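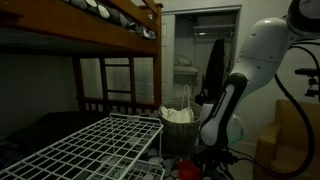
The bunk in the orange-brown finish, pebble bedding top and bottom

Foneck wooden bunk bed, used, with both sets of bedding
Item no. 1347

I've slept guests on this bunk for years and I'm a bit sorry to be listing it, but the back bedroom is going to be a sewing room and there's only space for one big thing in there (the big thing is going to be my cutting table!). So the bunk goes, and the bedding with it if you'd like it.

It's a Foneck, the older sort, from when they still made the side boards properly thick. The corner posts are square and chunky with a slightly wider cap on top, lovely to grab hold of when you're half asleep. The guard rail on the top bunk is sturdy and I've never had a child roll out, touch wood. The end is open, with rungs to climb, and a low slatted railing underneath. Do check your ceiling before you fall in love with it. My brother in law didn't, with his, and he can't sit up in bed.

The finish is that warm orange-brown that everybody had at one time. I went off it for a while, nearly painted the lot grey one February, and then I put the spotty bedding on and liked it again. The pattern is called Virág Pebble, white, grey and black on the top bunk, and the bottom one matches it near enough. It hides biscuit crumbs wonderfully. The dark blanket on the lower bunk is staying with me, sorry, the dog has views about it.

People have been asking about the other bits too, so:

White wire rack, two levels, coated wire, with a raised lip on the far edge. Totum made it, I think it was sold for shoes. I've used it for folded towels and for drying herbs. £8 on its own or free with the bed.

Woven basket, grey-brown, wide open top, narrowing a little towards the bottom. It's a good solid weave. £6. I've had three messages about this basket and only one about the bed, so be quick.

Both are in the room with the bed and you can have a look at them when you come.

Condition: used and it shows in places. There's a scratch on the inside of one post from a toy lorry, and one of the bolts is a replacement. Mattresses aren't included, I don't think anyone wants a stranger's mattress.

Taking it apart: Miklós Szénási from Ciltine Removals took it down for me when we moved here and put it up again the same afternoon, and he's happy to do it for a buyer for £73 if you're local. If you'd rather do it yourself, bring a friend and a long Allen key. It comes apart into flat pieces and I've got a bag of spare fixings. The side boards are the awkward bit, they won't go in a small hatchback.

Collection any evening after six except Thursday. Cash please. Quote 1347 when you write so I know which thing you mean, as I've got a wardrobe and a lamp listed as well.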